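Messages stuck on one gray check after switching phones - am I blocked or is it the app?

Posted October 28, 2020 in Messaging Apps > Truris Chat

Ok so I moved to a new phone and put Truris back on it, same number, same account. Logged in fine, my chats came back (most of them, a few old ones missing, dont care). But now everything I send to one particular group of people stays on one gray check. Never goes to two. Other people get my stuff right away and answer.

The ones that don't work are all people I added before August, if that matters. New contacts fine.

Things I tried already:
- restart phone
- log out, log in
- reinstall, twice
- cleared cache
- turned wifi off and used mobile data

I can still see their profile pictures and their last seen, so I don't think they all blocked me. That would be like 20 people at once, come on. One of them is my own sister and she says she sends me messages too and I get nothing.

Is there a setting I'm missing? I have over 600 contacts in there and really don't want to start a new account.

Phone is a Karaki, the cheaper one, if anybody has the same.

gralport_gail

3 replies

rellby77

Had the same thing. Not blocked. If you were blocked the picture goes blank and last seen disappears, at least on Truris. You still see both so forget that idea.

What happens - when you change phones the app makes a new security key for you. Your old contacts' phones still have the old key saved. Most of the time it swaps over by itself and you just get the little line in the chat that says the key changed. Sometimes it doesnt swap and the messages sit there on one check.

What fixed it for me:

1. Open the chat with one of the people it doesn't work for.
2. Tap their name at the top, scroll all the way down to Security.
3. Tap Reset session. NOT Delete chat, it's right under it and looks the same.
4. Ask them to do the same on their end. Call or text them, because obviously they won't see it in the app.
5. Send something short. Wait a minute.

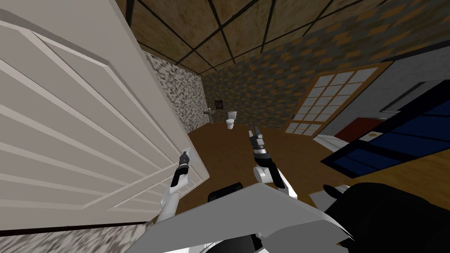
If it goes to two checks you're good and the stuck ones usually go out after that too, in a bunch. Mine came through in the wrong order but they came through. Your sister's messages should show up the same way.

Yes you have to do it per person. There is no reset all button, I looked everywhere. Start with whoever you talk to most and do the rest when you get to it.

Also make a backup first. Settings > Chats > Back up now. Takes a while if you have a lot of pictures. If you have more than 1000 in there do it on wifi.

One more thing, check the old phone. If its still turned on and logged in someplace, log it out, otherwise the two phones fight over the key and you'll be doing this again next week.

dottie_m

probably blocked sorry. happened to me with my ex's whole family lol

just make a new account its easier

northside_pete

Don't make a new account, you lose all your groups and somebody has to add you back to every one.

rellby77 has it right about the reset, but on the Karaki phones look at battery saver too. It shuts down background apps when you get low and Truris doesn't always wake back up right. Settings > Battery > App limits > find Truris > No limits. Mine was limited out of the box, never touched it.

That wouldn't explain why only some contacts are stuck, so do the reset first. But I had messages coming in hours late until I changed that.

And check the date and time on the phone is set to automatic. Mine was off by a few minutes and the app was acting weird, wouldnt send anything over 100 characters for some reason. No idea if it was conected but it stopped after I fixed the clock.

gralport_gail

Update - it was the old phone!! Still logged in, in a drawer, plugged in. Logged it out, did the reset with my sister, two checks right away and I got a whole pile of her messages from the last two weeks. Going through the others now. Battery thing was limited on mine too so changed that. Thanks rellby and pete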